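Looking after a two-finger gripper at the kitchen table
Workshop tips, Groklow Home Bench
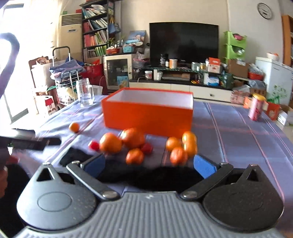 Soft fingertip pads are the part of a small gripper that gets dirty first, and I love how much difference ten minutes of care makes to them! Mine spends its days on fruit, and fruit is a wonderful test — skins are waxy, sizes vary, and a cherry tomato will find any fault that a big orange lets you get away with. The blue pads at the ends of the black fingers do all the touching, so start there and work back towards the riveted hinges.

Cleaning the pads

Wipe each pad with a cloth wrung out in warm water and a drop of washing-up liquid, then again with plain water. Let them dry in the air. No kitchen spray, please, and no furniture polish (I did this once, in October, and spent an evening chasing satsumas across the floor). Peel oil builds up as a faint shine. If you can see the shine, you've left it too long.

When a pad stays slippery after two washes, change it. I buy mine from Wotlow in strips and cut them with a craft knife against a steel rule. Old glue rubs off with a thumb if you warm it with a hairdryer for a minute. Press the new pad on and leave it overnight.

Hinges

Open the fingers wide and look along them from the side. Both should lean in by the same amount. Waggle each one gently at the hinge: a tiny bit of give is fine, a click is not. Brush out the dust with a dry paintbrush, an old half-inch one is perfect, and put one drop of light oil on a cocktail stick and touch it to the edge of the rivet. One drop! Anything more creeps down to the pads and you're back to washing.

Checking the close

Cut a strip of newspaper and close the fingers on it. Tug. It should tear before it slides, on the left half and the right half of the pads alike. If one side slips, the pad has gone on crooked.

I keep a notebook of opens and closes between cleans. The Esquivel pads I tried last year went 223 before they began to slip, the Wotlow ones 359, and that was with oranges all day long. I now clean every 100 whatever they look like.

The cloth underneath

A tablecloth is kinder to fruit than bare wood and stops it rolling quite so far. Pull it flat before you start, as the fingertips will pick up a fold quite happily and take the whole lot with it. Stripes or checks are handy too — you can put things back in nearly the same place each time.

Putting it away

Fingers slightly open, pads not touching, in a box with a lid. Mine lives in an old Zokidero biscuit tin with a tea towel in the bottom.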